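ok thread about moving apartments after 9 years bc three people asked me this week and my thumbs are already warmed up

1/ start with the kitchen. everyone says start with the closet. no. the kitchen is where you own 40 things you forgot about, and 25 of them are lids

2/ got quotes from 3 movers. highest was $2678 for a one bedroom going across town. went with the cheapest and they were fine?? one lamp died. it was an ugly lamp

3/ book the elevator. BOOK THE ELEVATOR. I did not book the elevator

4/ change your address the week before, not after. my tax letter is living its own life at the old place and the new tenant doesnt answer the buzzer

5/ my friend Filippos Fragkou labels boxes on the side insted of the top so you can read them when theyre stacked. stole this. best thing I did all April

6/ do not pack the scissors. do not pack the tape. do not pack the phone charger, you will be sitting on a bare floor at 11pm with 4 percent

7/ plates go in standing up like records. towels between them. I bought zero bubble wrap and broke one mug, the lamp doesnt count

8/ old landlord wanted the nail holes filled. the little tub of filler is cheap, do it the night before, let it dry, then do it again bc it shrinks - ask me how I know

9/ the couch. measure the door AND the turn in the hallway. we had the legs off and it still went in on its side with two grown men yelling

10/ food: eat the freezer down from a month out. I had peas and waffles for dinner four nights and regret nothing

11/ first night box = sheets, toilet paper, one pan, coffee, a towel. keep it with you, it does not go on the truck

12/ anyway still a few boxes to go, mostly cables and one mystery bag. will add more if I rememeber. couple pics
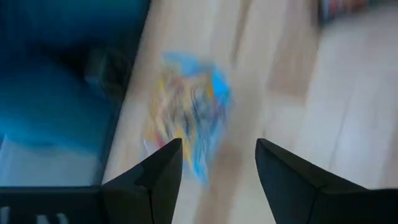
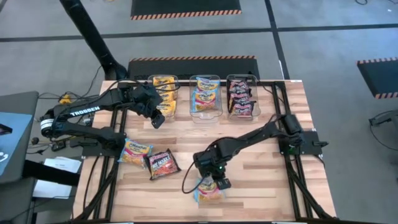 blurry one first, then the big table with the wood strips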